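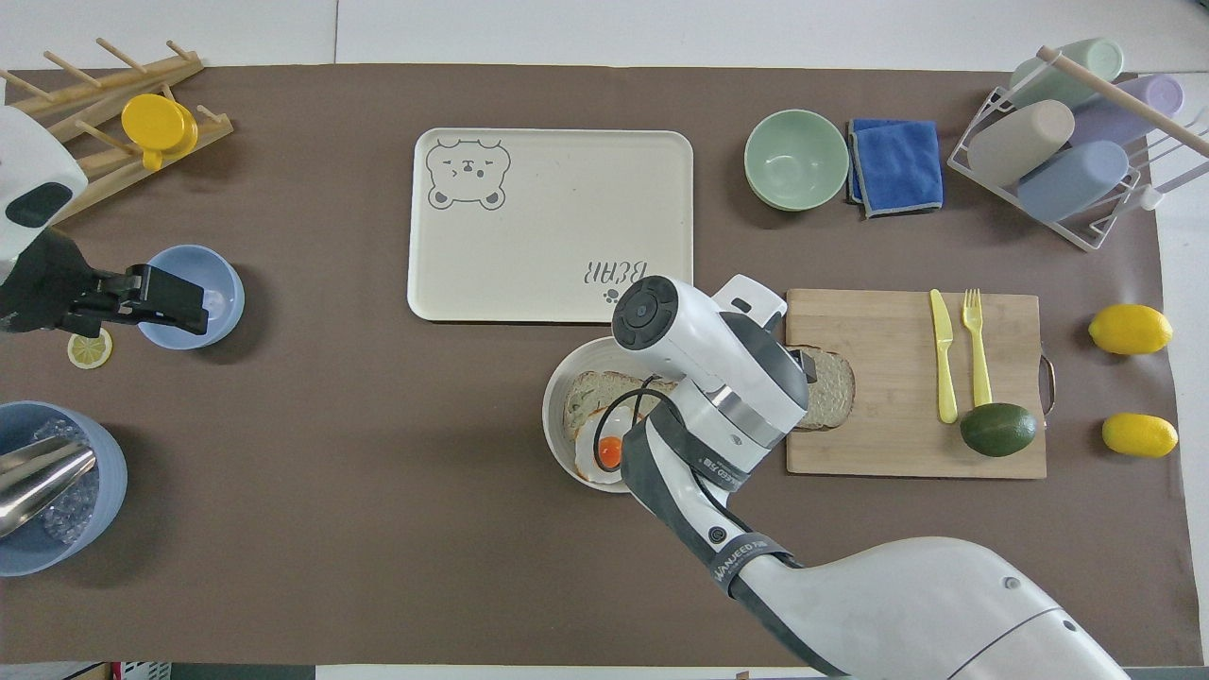
How often does a two-arm tabletop cell need to be recalibrated?

Every 40 hours of run time on the Ellatetti cell, and also after any gripper change, any collision stop and any removal of an arm from its mount.

The schedule belongs to Delphine Calloway, maintenance technician for the kitchen cell at Ellatetti. She spoke with Rafferty Ridgeway on 10/04/2020 about what the cell needs to stay in service. Most of the conversation was about cables, fingers and the mat.

The cell is two arms working over one white table covered with a brown mat. The objects on it are ordinary: bowls, a tray, a plate, a cutting board, drying racks for cups, food. Calloway does not choose them. She gets a layout sheet from the task group and checks it for reach and clearance before the arms are enabled.

"The racks are the first thing I look at," she says. "A bowl is low and round, and if you brush it, it slides. A rack has dowels or wires standing up, and a finger can get in between them and stay there. Then the arm tries to leave and takes the rack with it, and the torque limit trips. I want the approach to a rack to come from above, and I want the retract to follow the same line back out."

She runs that check at 22 percent of working speed with the controller in single-step mode. If both arms share a zone, one is parked and the other is stepped through, then the reverse, and only after that are they run together.

Asked what fails most often, Calloway does not name a motor or a gearbox. The cable on the gripper head does. It leaves the head, forms a loop and goes back down along the arm, and the size of that loop is set by hand.

"Too tight and you load the connector every time the wrist turns. Too loose and it drags over whatever is on the table, or it catches a cup. I turn the wrist to both ends of its travel with the brakes released and watch the connector. It should never move. Then I close the strap on the forearm, and I check that the strap itself didn't creep."

The strap is a band type in this cell. Cable ties were used earlier and were dropped in July, after one was pulled down hard enough to pinch the jacket. The fault showed up as a gripper that reported its position correctly when the arm was straight and lost communication when the wrist was turned. It took two shifts to find.

"The log said encoder timeout, so we changed the gripper. Same fault. We changed the controller card. Same fault. I should have bent the cable on the first day. Now it's on the sheet – any communication fault, flex the cable by hand with the log open before you unbolt anything."

The grippers are made by Tultarov and are held on by four screws and a locating pin. Calloway removes the screws in a cross pattern, cleans the face of the flange with a dry cloth, and checks the pin for burrs. She regards the pin as the part people ignore. A gripper seated against a raised burr will tighten down and feel solid, and the fingertips will be off by enough to miss the edge of a plate.

Finger pads are changed at 2000 closing cycles. Ridgeway asked whether that was conservative.

"It is for a cup. It isn't for flatware. A plastic fork lying flat is a thin part on a soft surface, and the tips have to come down almost to the mat to get it. That wears the bottom edge of the pad first. Look at the edge, not the face. The face can be perfect and the edge rounded over, and then the fork rolls out."

New pads are bonded with the adhesive Tultarov ships and are left clamped overnight. Before the cell goes back in service she closes the fingers on a strip of paper and pulls it from each end. Equal drag means the pads are parallel.

Food adds its own work. The grippers are not sealed against liquid, and on days with ice on the layout the cell is stopped at set intervals so the mat can be wiped and the underside of each gripper inspected. Lemon is treated the same way. Egg is worse, in her opinion, as it dries in the gap behind the pads and holds the fingers open by a fraction of a millimeter.

"I use a nylon brush and warm water on the pads, nothing on the body. No spray. If you spray a gripper the liquid goes in along the screw, and you find it later."

The mat gets more attention than a visitor might expect. Its top surface is the working zero for both arms, and it is a compliant material on a hard table. It was first laid down without fasteners. Over a week it moved toward one corner, and the height readings at that side drifted as it began to lift. It is now held underneath with double-sided tape and checked against two marks on the table border. When it is replaced, the touch-off is repeated at nine points, with each arm taking the points it can reach and both arms taking the three in the middle.

"Those three are the ones I care about. Both arms have to agree on where the surface is. If they disagree, you can run single-arm work all day and see nothing, and the first handover is bad."

The calibration routine was written by Dunleavy, the integrator, and takes most of an hour. Calloway lets the arms warm up before starting it. She keeps the results in a bound notebook as well as in the controller, one line per run. The latest entry when Ridgeway visited was number 987, which includes partial runs and a few that were abandoned.

He asked what she would change about the cell. She wants the gripper connector moved from the head to the forearm, where it would not see wrist motion, and has sent a sketch to Dunleavy. She also wants a second set of grippers on the shelf. At present there is one spare, and when it is in use the cell has no cover until the removed unit comes back from Henell, the repair shop, which can be slow.

"And I'd like the stop button log to ask for a reason. People hit it, they clear it, they go on. That's fine, that's what it's for. But I get a number at the end of the shift and no idea if it was a cable, a dropped cup, or somebody's sleeve."

The base bolts were due for a torque check that afternoon. She does them cold, left arm first, and marks each head with a paint pen.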